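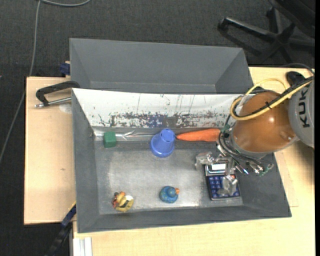 Gripper over the calculator, duck still waiting its turn.

Thread on the Standbridge bin picking kit from Drulteo, because I keep getting asked and I'm tired of typing the same thing into DMs. Short version: it picks. I have questions about nearly everything else on the sales page.

What you get: gripper, hose bundle, a license for the picking software, a mounting plate, and a PDF. You bring the arm, the bins, the air supply and the camera mount. "Complete picking cell" is the phrase on the box. I'd like to meet the person who thinks a cell is complete without an arm.

Price is the annoying part. The kit is $4,000, fine, that's almost cheap for this stuff. Then there's the software seat, $173 a month after the trial. So by the second anniversary you've paid for the kit again and then some. It's in the footnotes if you zoom in.

The claim that got me to say yes to a review unit: "picks any household object out of the box, no training." Any! So I used household objects. Cup, calculator, toy carrot energy, rubber-duck-type things. Stuff from a drawer, more or less, because a drawer is what the ad shows.

Setup. PDF says 20 minutes. It took me most of an afternoon, and I've mounted grippers before. The plate was fine. The hoses were where the time went. The routing diagram shows one wrist angle and the arm does not live at one wrist angle.

If you buy it, route the hoses with the wrist turned as far as it will go in BOTH directions before you tie anything down. Step 9 has you tie first and test second. Step 9 is wrong. I've told Drulteo. They said "thanks for the feedback."

Okay, picking. I ran 78 attempts over two sessions in April, same bin, objects tipped back in by hand between rounds so I wasn't arranging them nicely. No, I'm not going to post one success percentage. A single number would be pretty much meaningless at that sample size and someone would screenshot it.

The cube is easy. Everybody's cube is easy. If a vendor demo is all cubes, close the tab.

Cup: good on its side, a lot worse upside down. With the base facing up and the wide part on the floor, the software likes to go for the walls, and the walls slope away from it. It would squeeze, slide up, and report a grasp. REPORT A GRASP. With nothing in its fingers.

That one bothers me more than the misses. A miss I can live with, you just go again. A kit that says "got it" while holding air will happily send an empty hand over to your packing station all night long.

There's a setting called hold check. It's off by default. Turning it on fixed most of the phantom grasps and added a noticeable pause to every pick. I assume that pause is why it's off, given that the speed figure is in very large type on the website.

Calculator. Flat, lying on the floor of the bin, keys up. This is the object I'd use to test anybody's two-finger gripper, because there's so little to get hold of. When it sat well clear of the walls the kit did better than I expected. I'll give them that one.

Close to a wall was another matter. The planner doesn't love sloped walls in general. It would hover, think, hover, pick a new angle, and sometimes give up and go for something else, then come back later. The coming back is smart behavior, to be fair. The hovering is not what you see in the video, which I'm now fairly sure is sped up.

The duck was the surprise. Round body, little head, beak sticking out, I figured it would roll away all day. Nope. Went for the body nearly every time and held it. I have no theory. Drulteo's rep had a theory and it was four paragraphs long and had the word "semantic" in it.

The carrot mostly depends on which end it grabs. Thick end, fine. Narrow tip, it swings around on the way up and you stand there holding your breath. You can nudge it toward the middle with a weighting slider, but then we're not at "no training, no tuning" anymore, are we.

Shiny stuff: my bins are scuffed and the light bounces off the floor of them. Twice it tried to pick up a glare patch. Dimming the overhead lights helped. If your shop has skylights I'd want to see it run there before I paid a cent.

Someone's going to ask how it compares to the Keskin. The Keskin has uglier software and costs more up front, and there's no monthly seat. I've had fewer weird moments with it. If you plan to run a thing for years, do that arithmetic first.

And the Jeltell: haven't had hands on it, so no opinion. Please stop asking me about the Jeltell.

Support. I sent three tickets from a plain account with no mention of a review. Two got answered the next morning by Rochelle Baptiste, who knew the product cold and told me straight up that the sloped wall thing is a known problem. Best part of the whole experience. The third ticket is still open.

I asked her if there's a date for a fix. There isn't one. She didn't pretend there was. So anyone telling you it's "in the next release" is selling you something.

Who should buy it: a lab or small shop that already owns an arm, has someone on staff who doesn't mind fiddling, and has bins with straight walls. You'd get decent use out of it.

Who shouldn't: anyone who read "no training" and pictured walking away from it. Also anyone who can't stomach a subscription on a gripper. I can barely stomach it and I'm not even paying.

Disclosure, since the replies will ask. Drulteo lent me the unit, I'm sending it back, they didn't see this before I posted it. They did ask to. I said no.

Still want to try it on bags and soft stuff before it goes back. If you have one of these running on anything floppy, reply with what settings you're on, especially hold check. I don't need the promo video, I've seen the promo video.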